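**Gudatness Home Help > Storage & Tidying**

## Best way to keep small blue cubes in a gray drawer cabinet?

**pegboard_and_tea**
Sep 7, 2023

I finally bought a proper drawer cabinet and I'm so excited to fill it! It's the light gray metal one from Ledesma, with stacked drawers and white bar handles, and it has already made the room feel twice as calm. So far I've done the paper (top) and the pens and tape (second one down).

Now I'm down to the bottom drawer, and that one is for the cubes. I have a set of 100 in the Anel color range and I use them for sorting games, for pattern cards, and sometimes just for lining up while I think. I love the blue ones most. They live on my pale tabletop when I'm using them, and on a surface that light every little speck shows, both on the cube and next to it.
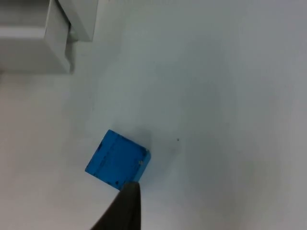
*Page 2 of 3*

So I have two things to ask, really. First, would you put them straight in the drawer, or in something inside the drawer? They slide when I pull the handle and I can hear them knock against the front. Second, how do you get the specks off? I've been using a dry paper towel and it mostly moves the dust from one face to another. The thin rim along the top edges seems to hang on to it.

I don't want to buy a lot of extra stuff, but a liner or a tray would be fine.

---

**sortingbysize**

Oh, I love this kind of drawer! Use a tray. Definitely a tray. I kept mine loose for 2 years, and every time I opened the drawer they had all drifted to the back, so I was on my knees fishing around for the last few.

What worked for me was a shallow tray that doesn't fill the whole drawer. Leave a gap on one side wide enough for your hand, so you can reach down along the wall and get hold of the tray edge. If the tray fits too snugly you can never lift it out, and you'll want to lift it out, because carrying the whole thing to the table is the best part of having one. 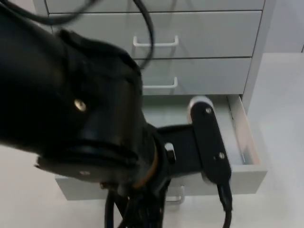
Put a piece of grippy shelf liner under it too. I got a roll from Neltent in May and cut it with kitchen scissors -- measure the inside of the drawer and not the front, which is wider (guess how I know). The liner stops the tray from sliding and it also takes the clatter out of it. My drawer used to sound like a hailstorm and now it just goes *thunk*.

For the specks, try a barely damp microfiber cloth and wipe toward one edge. Paper towel leaves its own fuzz behind.

---

**quietcornerdesk**

tray yes. also wipe the TABLE first, not the cubes. they pick it all up again otherwise

---

**halfpastlabels**

Both good answers above, but I'll add something for the bottom drawer in particular, as I have one very much like it and I think it's the most underrated drawer in any cabinet!

It's the one nearest the floor, so it gets the most dust. I sweep or vacuum in front of mine before I open it for a long session, and I close it again once the tray is out. That alone cut my wiping down to almost nothing. I used to leave it standing open all afternoon and the tray needed a rinse by dinner.

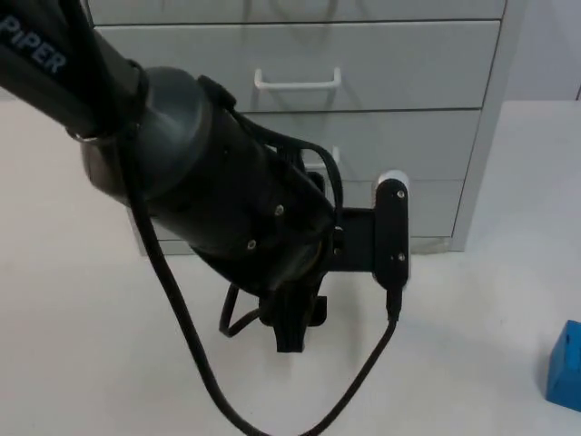

The other habit I'd suggest is to sort by color as you put things away, even if it's only into 3 little piles. I have a lot more pieces than you do (close to 1000 by now, help) and they go in small open boxes, blue at the front. It takes me a minute at the end and then next time I can grab the color I want without tipping anything out.

On that rim: a soft, dry makeup brush. Run it along each edge, then use the cloth on the flat faces. Skip the window cleaner, it left streaks on mine and I had to wash them all over again with plain dish soap.

---

**pegboard_and_tea**

You are all wonderful, thank you! I have a baking tray that I think will fit with a hand's width to spare, so I'm trying that tonight, and the liner goes on the list for the weekend. And I did wipe the table first, quietcornerdesk -- big difference already. Is the brush okay for the drawer corners too, or should I keep a separate one?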